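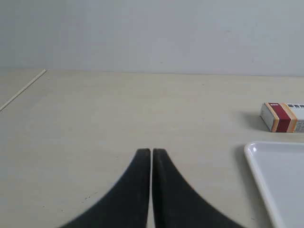
The wrist view at bench two, with the box and the tray off to the right.

I've wanted to get inside the Nivholm lab ever since they moved into the old Dobson building, so when they announced an open day for Sat 29 April I signed up the same evening. I figured I'd stay an hour. I stayed until they started stacking the chairs!

The part I came for was the teaching room on the second floor, where visitors get to drive an arm themselves. You sit down at a pair of handles (the staff call them the leader) and whatever your hand does, the arm on the bench does too. Squeeze and the fingers close. Roll your wrist and the gripper rolls. Everything gets recorded while you do it, and those recordings are what the robot learns from later. No typing, no code, just your own slightly sweaty hands.

Harish Maurya ran our session and he was terrific, very patient with a line of people who all wanted one more turn. The task was to pick up a small cardboard box and set it in a white tray. Sounds like nothing, right? I thought so too. But he asked us to do it looking only at the screen from the wrist camera, and wow, is that a different job. You see the two black fingertips, a lot of pale tabletop, and the thing you want sitting way over at the edge. My instinct was to swing straight at it, and I knocked the box over on my first try.

"Go up, go over, then come down," Harish kept telling us. He also wanted us to pause a beat before closing the fingers, so there's a clear moment in the recording where the gripper is lined up. My first clean run took 17 seconds. A girl of maybe ten, two places behind me, did it faster and with much nicer wrist work.

They had 232 recordings of the box task when the doors opened and were hoping visitors would push that well up. The bad ones get kept too, with a note on them, so my knocked-over box is in there somewhere.

Across the hall Clyde Oyelaran was showing the other way of doing it, where you grab the arm itself and walk it through the motion. It's lighter than you'd expect, kind of like leading someone by the elbow. I liked this one better for slow stuff, but Clyde pointed out that your own arm keeps getting in the camera's way, and I could see what he meant after two tries.

Parking is behind the Brarano warehouse, and the coffee cart out front (Bonico, cash only) does a very good cinnamon roll. They're planning another open day in May. Go early, because the handles had a line by eleven.

Comments

tess_m: We were there in the afternoon and the wait was 18 minutes, totally worth it. My son hasn't stopped talking about the handles.

Gordy: Did they let left-handed people switch sides?

tess_m: Yes! Just ask, they swap it over for you.

rowanbike: Going in May for sure. Thanks for the parking tip.

This site uses cookies to remember your settings. By continuing to browse you agree to our cookie policy.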